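## Checking a simulated room before it enters the Nodeck test set

Operators at the Brumton site must complete this check before a room is released for household robot trials. The current set holds 312 rooms.

1. Load the room and let the objects settle for eight seconds.
2. Save one view of the work surface and one of the seating.
3. Compare both views with the room sheet.
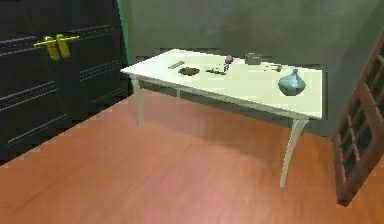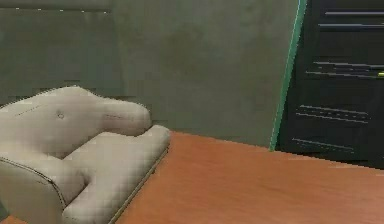 4. Enter each object under its name on the sheet. If an item cannot be identified with confidence, record it as "unclear" – do not guess.
5. Confirm that walkways meet the clearance stated on the sheet.
6. Obtain a second reviewer's initials. The two reviewers must work separately.

Rooms that fail any step are returned to the Salian queue with a short written note. Questions on the wording of this procedure go to Iona Gourlay before noon on Wednesday.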